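Stestell: shoe rack tidying, data card

What's in it
72 short sessions of footwear being put on, taken off and argued with on a metal rack. Slides and canvas sneakers, mostly. The wardrobe budget was Amr Alaoui's hallway.

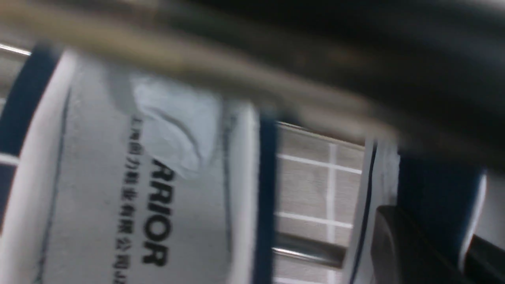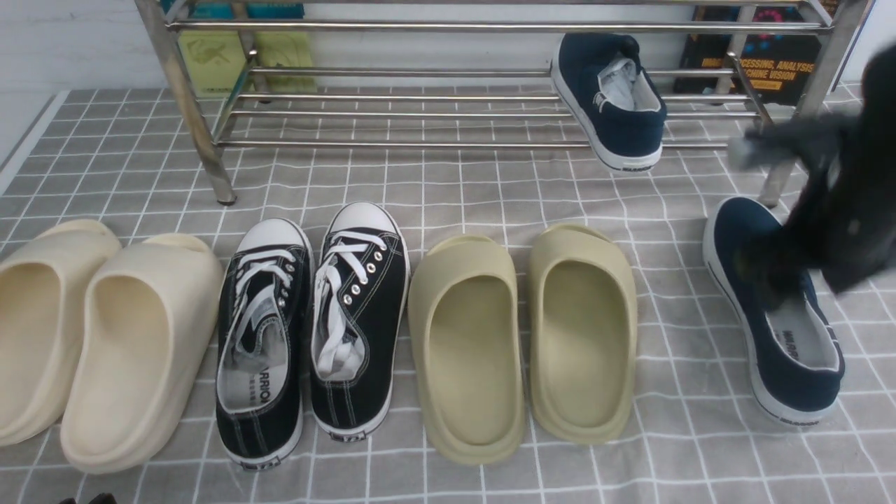 Labels
Each pair gets a colour, a type and a tier. "Tidy" means both shoes of a pair side by side – Mounir Younis wanted toes aligned as well, and was outvoted. Grey areas are labelled "grey area".

Known problems
Session 70 has 2 tier labels swapped. Left and right are the wearer's, except where we forgot.

Contact
Mounir, at the Kostthorpe office, mornings.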